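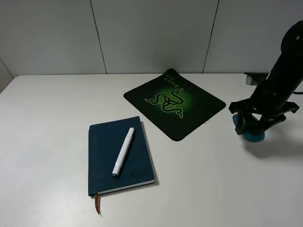
The practice table, with the blue object at the right and the pad waiting.

In November the club moved into the room behind the print shop, and I was put on the mouse task. We had 100 tries to fill before the Gestport regional. A try was simple on paper: pick up the mouse, set it down on the pad, let go, back off.

I was fifteen and had joined late. The others already had their jobs. One boy kept the Zolex software running and another wrote the grip code, which he called Pavliuk after his grandmother's side of the family. I held the clipboard.

The rules said the pad had to sit at an angle, and that the table had to have one distractor. Ours was my notebook with my pen on top. It was a good notebook. My mother had bought it for me to write stories in, and so far it had three pages of one. After the first night it belonged to the table. If I bumped it, the team captain put it back where it had been and looked at me.

So I wrote my tallies on the clipboard and my stories nowhere.

By 5 in the afternoon it was dark outside and the room got quiet. The captain would say "go" and I would say the number. Then we all leaned over the laptop to watch the feed from the wrist.

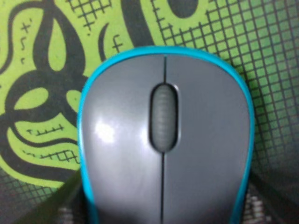
"Too far forward," the captain said. She always said it before the software did.

"It's fine," said the boy with the grip code.

"Your fingers are at the back end of it."

"They're not my fingers."

She made him change the offset by 3 millimeters anyway. He typed it in with one hand and ate crackers with the other. I wrote down the change and the time. Our coach, who taught shop and went home early when he could, had told us that the write-up was worth 300 points, the same as the run itself. The team from Ovus had beaten us the year before on the write-up alone. I hadn't been there for that, but I had heard it told so often that I felt bad about it too.

"You write small," the captain said, reading over my arm.

"There isn't much room."

She turned a page on the clipboard. On the back of the tally sheet I had put down the cracker crumbs, the radiator, what he said about his fingers. I reached for it and she held on.

"Is this for the write-up?"

"No."

She read to the bottom — it took a while — and gave it back.

"Put it in," she said. "Go."

I said the number.

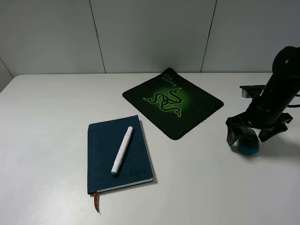 Gripper, pad and notebook, from the same evening's practice.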